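Should the department buy a two-armed robot? Project report, equipment planning group

3. What the simulator can and can't tell us about cost

The Zorkix sales sheet makes a simple promise: try the robot in simulation first, then buy only what you need. Our supervisor, Sharada Kaimal, asked us to take that promise at its word and see whether a simulated bathroom could settle any line in the budget. I went in doubtful and came out more doubtful.

The simulator license alone is $1218 for the year. The quote from Clorel for a spare pair of fingers is $300, and each mounting plate is $70. So before we own anything that moves, we've spent more than four times the price of the part we're most likely to break.

We wanted answers to a few plain questions. Is a parallel gripper enough, or do we need a second type of hand? Do we need both arms? Does each wrist need its own camera, as the sales sheet claims? The renders come from a tiled room with brown wooden furniture.

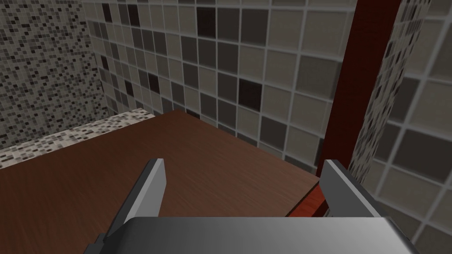
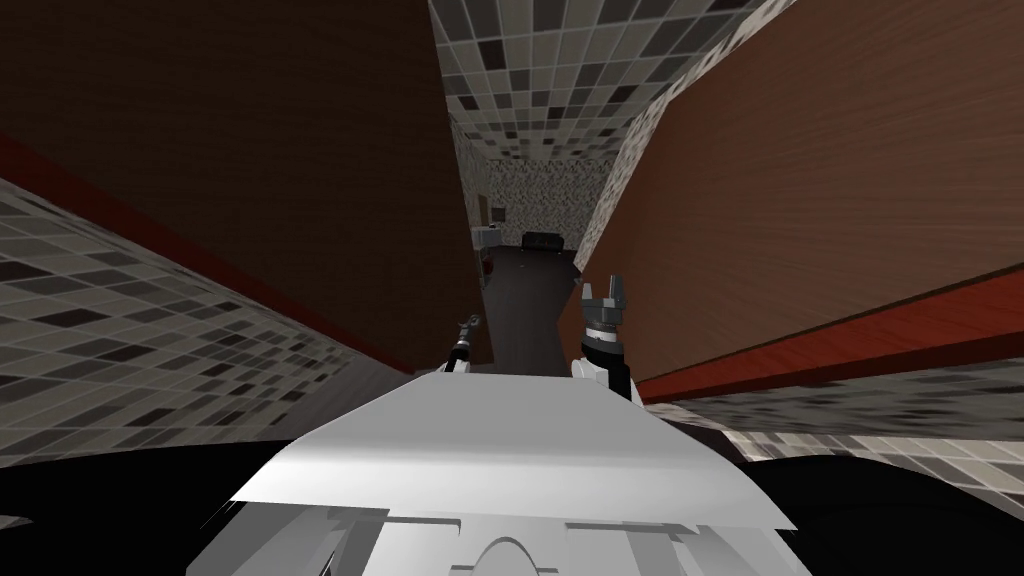
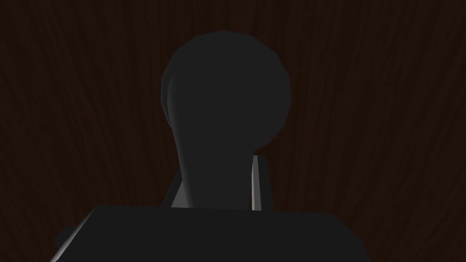

3.1 What we took from it

The view over the tabletop was the most useful. With the fingers open and nothing between them, you can judge the gap against the wood behind it and follow the table back to the tiles. I'd accept that as a case for one wrist camera. It says nothing about grip force, and grip force is what separates the cheap gripper from the expensive one.

The view over the white torso is steeply tilted, with the mosaic and the wood panels running off at odd angles. Both grippers do show in it, though the left one is very small. Sigrún Lykkegaard argued that this is enough to drop one camera from the order. I disagree, and we've left both positions in the spreadsheet.

The dim view, with the dark gray knob shape against wood grain, persuaded me least. There's one sharp white line on a plate and very little else to go on. The vendor's answer to poor light is the Drollo lamp kit, which isn't in the base price. Simulated light costs nothing to turn up, so we can't use it to decide whether the kit is worth having.

3.2 Draft order

One arm, one parallel gripper, one wrist camera
One spare pair of fingers, $300
Two mounting plates, $140
No lamp kit until we've borrowed one and tested it in our own lab
Second arm moved to next year's request

Sigrún wants it noted that a one-armed order makes the two-handed lifting tasks in the Subramaniam lab plan impossible. That's correct. Those tasks were 62 percent of the original justification, and I think the justification should be rewritten before anyone signs for a second arm.

3.3 Still open

Zorkix hasn't told us what a service visit costs after the first year. We've asked twice.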